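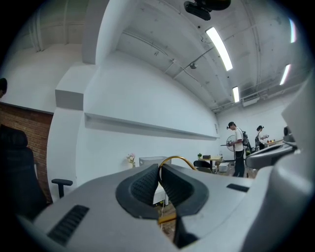 The Understudy

April 2021
Reading time: 3 minutes
By a former club secretary

The Flernport Robotics Club met under the fluorescent tubes after classes, and in its first term it taught a gripper to pick up a pencil. In its second term it taught the gripper to put the pencil down again, which took longer.

By July we had entered the Niven Cup, in the household category. The rules ran to 300 clauses. A machine had to take a flower out of a vase, carry it across a room and lay it on a table in front of a judge, and it had to learn the job from human demonstrations. So for weeks we were the humans. We squeezed the handle, closed the pads on a stem, walked over to the table and let go. Then we walked back and did it again.

I was a good demonstrator, or so I believed. I had long arms and no social life. The other regular was a second-year who wore her cap indoors and hummed while she worked, and the software liked her better. You could see it in the results. Trained on my runs, the arm approached a flower as if it owed the flower money. Trained on hers, it more or less strolled.

"You're hurrying," she told me.

"I'm being efficient."

"You're strangling a carnation."

Our only real rival was Drurkance College, whose team had matching jackets and a sponsor, Venico, that sent them sandwiches. We had a kettle. It was agreed that this gave us character.

The night before the heats we could only load one set of runs, and the club voted. I spoke for my own at some length. I used the word "rigour". The vote went 3 to 2 for the humming, and one of my two was me.

So I spent the heats holding the spare battery. Drurkance went first, and their machine took the vase as well as the flower — very smoothly, I'll give them that — and delivered the lot into the judge's lap. Then ours rolled out. It stopped at the vase and seemed to think. It closed on the stem, lifted, turned, and crossed the floor at the pace of somebody with nowhere to be that evening.

Halfway there it sped up. It lunged at the table, flattened the flower on the wood and held it there, hard, as though it might get away.

She looked at me. I looked at the battery.

"I may have added a few of mine," I said. "For balance."

We came third. The judge kept the flower, what was left of it, and the next week I was put in charge of the kettle.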